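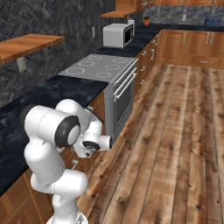
Dale Pruitt

April

Soccer > Training Gear > Goals & Rebounders

1,671 shares

Zorance Rebounder Goal by Cliteck

Back in stock. The last batch went fast so if you were on the wait list check your email, the link in there holds one for you until the end of the month.

What it is: a folding rebounder goal for solo and small group work. Steel frame, knotless net, two-sided. One side is pulled tight and kicks the ball back along the ground. Flip it over and the other side leans back and pops the ball up, good for volleys, headers, first touch off the chest. Same frame, same net, you just turn it around and move the rear legs to the other set of holes.

Weighs 25 pounds. Not a featherweight. The older Zorance was lighter and it walked backward every time somebody really hit one, so Cliteck went to a thicker tube on the bottom rail. Stays put on grass now with the stakes in. On turf you need sandbags, sold separately, any brand works.

Price is $100. Free pickup at the Mendoza store, flat rate shipping everywhere else in the lower 48. Ships in one long box, kind of awkward, get somebody to help with it if you have stairs.

In the box
Frame sections, labeled A thru F
Net with bungee loops already on
4 ground stakes
Rear legs with locking pins
Carry bag
Spare bungees in a small pouch, don't throw out the pouch with the packing

Setup
First time takes a while. After that it's quick. Bottom rail first, then the uprights, top bar last. Hook the corners of the net before you do any of the sides. If you start down one side and work across you'll run out of stretch and have to undo the whole thing. Corners, then middles, then fill in. The sheet that comes with it has the net step in the wrong order, Cliteck knows, new sheet is coming.

Push button joints all around, no tools. If a button sticks wiggle the tube, don't hammer it. A little silicone spray once a season keeps them moving.

How it plays
Ground side gives a true return on a firm pass from the inside of the foot. Hit it soft and it comes back soft. Hit it off center and it comes back off center, so you're working on placement wether you meant to or not. We like it for one-touch and two-touch passing, turning with the back foot, and the kind of checking run a striker makes before getting the ball to feet.

Lofted side is less predictable and most keepers prefer it for that. Throw or kick from close in and you get a quick ball at chest height. Further back it drops short and bounces. Good for reaction stuff.

Works with size 3, 4 or 5 balls. Futsal balls come back dead-ish, they're made to. Please don't use it for lacrosse or baseball, the net mesh isn't rated for it and the warranty won't cover a hole.

Sizing vs. the other one
The Wirngate Mini is smaller, cheaper and folds flatter. Fine for little kids in a driveway. If your player is on a travel team or kicks with any power, get the Zorance. We've had several Minis come back for exchange after a growth spurt. Same bag style, but the parts don't swap between the two, so don't order a Mini net for this frame.

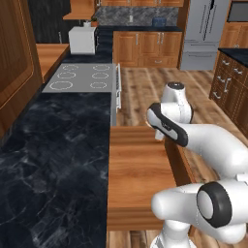

Can I leave the rebounder outside all season?

The frame can stay out, it's powder coated inside and out, but take the net off if you won't be using it for a few weeks. Sun is what kills the bungees. Rain doesn't bother it much. Drain the bottom rail before a hard freeze by pulling the end caps.

Care
Wipe mud off the joints before folding. Net goes in a bucket with dish soap, rinse, hang it over a fence. No dryer. Check the bungees at the start of each season and swap any that have gone fuzzy. Replacement sets are on the parts page, so are the stakes.

Warranty
One year on the frame, one season on the net. Keep your order number, thats all we need. Bent tubes from being driven over aren't covered, and yes we get asked.

Team orders
Clubs and schools get a break on price starting at four units. Use the team form, not the regular cart, the cart can't do tax exempt. Put your delivery contact in the notes box or the freight company will call whoever paid. Allow extra time in April, every spring league orders the same week.

Colors: white frame with black net, or black frame with orange net. Orange is low right now. More on the way, no date yet.

12 comments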